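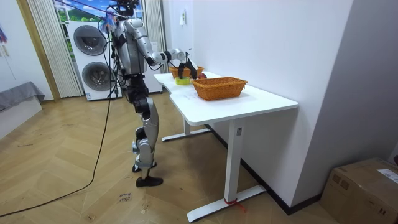 Humanoid unit at the sorting desk, gripper above the farther basket.

Robot Cell Attendant (2 positions)
Berkimach, Household Handling Group
Reports to: Thenmozhi Gowda, Operations
Posted 7 July 2020

Background

Berkimach tests humanoid robots on ordinary household handling work: moving small items between baskets, clearing a desk, setting objects back where they started. Until May this work was staffed by handling technicians, who moved the items themselves while a second person logged each transfer. The robot now does most of the moving. The technician job has been rewritten to match, and two of the rewritten positions are open.

What has changed in the job

Attendants no longer carry out transfers by hand except when a run is being reset. A shift consists of 5 blocks, each with a written object list. The attendant lays out the desk from the list, starts the run from the console, watches it through, and records the result. The target is 288 logged transfers per shift across all blocks. The target applies to the cell and is not used to rate individual attendants.

Lifting and repeated reaching are much reduced. Time spent standing and watching has gone up, and so has the amount of writing. Applicants who liked the old job for its pace should read this part twice.

Duties

Set out baskets and small objects according to the block list.
Check cable slack and floor clearance before the robot is powered. The cable runs across the floor and must be kept out of the walking path.
Stay within reach of the stop button during every run.
Log dropped items, missed grasps and stops in Serklow, our run record system.
Reset the desk between runs – arm parked, console locked, then hands on the desk, in that order.
Hand over open faults in writing at shift change.

Attendants do not repair the robot. Joint, gripper and wiring faults go to Krishnamoorthy Chettiar's maintenance desk.

Requirements

Steady attention over long runs with little happening.
Clear written English. Log entries are read by people who were not in the room.
Able to stand for a full block and to kneel at floor level for cable checks.
Warehouse, laundry, kitchen or assembly experience is useful. No programming is needed.

Training and terms

Training takes 200 hours, paid at the full rate, and covers stop procedure, layout and logging. Anil Unnithan runs the course. Current handling technicians may apply and keep their grade and seniority if selected. Those who prefer manual work can ask for a transfer to the packing line at Loltness.

To apply, send a resume and one page on a task you have done repeatedly and how you kept track of errors. Address it to Kamala Mudaliar, Personnel. Interviews include a short session in the cell with the robot powered down.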